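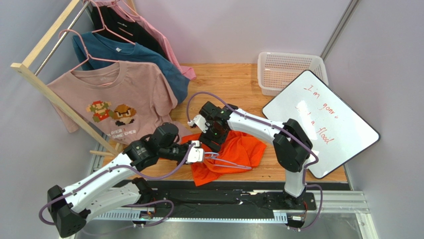
4. Hanging T-shirts and loading the rail

Your Skirari rail is up, the feet are level and the rod is locked - now for the good bit! Getting shirts onto hangers sounds too simple to need a chapter, but a few small habits make the difference between a rail you enjoy looking at every morning and one that sags at the collars by February.

Before you start

Check that the rod has clicked into both ends (see section 3). Clear a patch of table big enough to lay one shirt out flat, sleeves and all. Keep an empty basket within reach for anything that needs mending or another wash, so it doesn't creep back onto the rail.

Note: Plastic hangers with an open hook are best for everyday T-shirts. Any colour will do, and a mixture is fine. Yulan Xia, who tested the rail for us at Pastum, keeps one odd-coloured hanger for whichever shirt she is wearing next.

4.1 Putting a shirt on its hanger

1. Take one shirt from the pile and find the neckline. If it has been sitting crumpled, pick it up by the shoulder seams and give it a good shake.

2. Lay it on the table with the front facing up. Smooth it from the middle outwards with the flat of your hand.

3. Slide the hanger in from the bottom hem, hook first, and bring the hook out through the neck. Don't push it down through the collar! That is how necklines go wavy.

4. Settle each shoulder seam along the arm of the hanger. Tug the hem lightly until the front hangs straight.

Caution: Never press a hot iron onto a printed design. Turn the shirt inside out first, and let it cool fully before you hang it.

4.2 Loading the rail
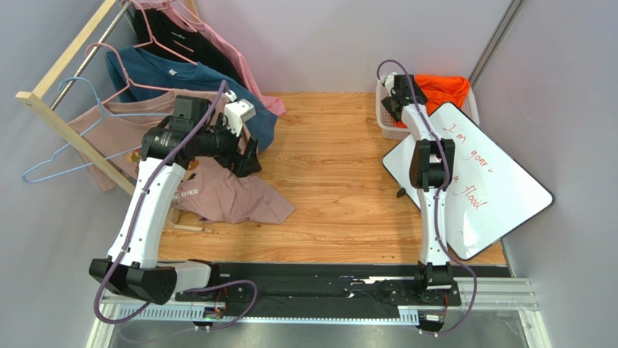
1. Start at the far end of the rod and work towards yourself. Each new shirt goes in front of the last, so you never have to reach over what is already up.

2. Turn all the hooks the same way. It looks lovely, and you can lift several shirts off in one go.

3. Leave a gap of 3 cm between hangers if the shirts are at all damp. Dry ones can sit closer together.

4. Put your favourite prints at the front, where you can enjoy them - game shirts, band shirts, whatever makes you smile.

5. Look along the bottom. If a hem rests on the table, fold it up or move the rail nearer the edge so the cloth can drop freely.

Caution: Do not load the rail beyond 6 kg, and do not hang wet coats or blankets on it.

4.3 If a shirt keeps slipping

Try a wider hanger first. If the neck has stretched, fold that shirt and store it flat in a drawer.

To take the rail down for storage, go to section 5.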